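4.2 What the open day showed

We attended the Todska open day in September as ordinary visitors, and everything reported here was on the public screen. The kitchen tasks ran in simulation only, a point the handout from Bravau left to a footnote. Figure 3 shows the arm reaching in over the hob, by the kettle and the pot.

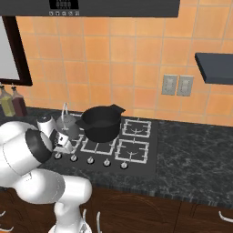

4.3 Claims and evidence

Malinowski gave the total as 226 trials, of which we watched 54. The rest we take on trust – or not.

Asked how start positions were chosen, Duda said "at random", but no seed or list was offered. Figure 4 has a saucepan on the hob and a stand mixer on the counter to its left.
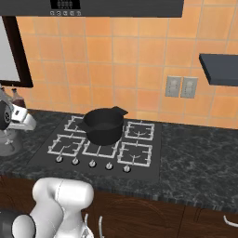

We also asked for the failed trials and were told they would follow. As of 2025-04-26 they had not, and we treat the headline score as unconfirmed.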